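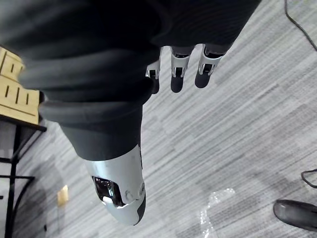 A robotic right hand with dark fabric between its thumb and fingers, seen from the wrist camera.

The Clustach comparison was a trial of robot hands on soft goods, run by Kirsty MacRitchie and Sixten Berge at the Plollodon workshop. It set a fingered hand against a plain two-jaw gripper, the Ashour, on the task of picking up and folding heavy clothing.

Each gripper was given 41 attempts per garment. The hand dropped 7 and the Ashour 13, a result both camps claimed as a win — the Ashour's on grounds of price. Sleeves proved the chief difficulty, as they do for toddlers.

Wrist cameras recorded 3,715 stills, many of them of cloth and very little else. Berge later proposed a second camera at shoulder height. MacRitchie's reply, preserved in the workshop log, reads "I said this in September".

See also: Cloth handling; Iten controller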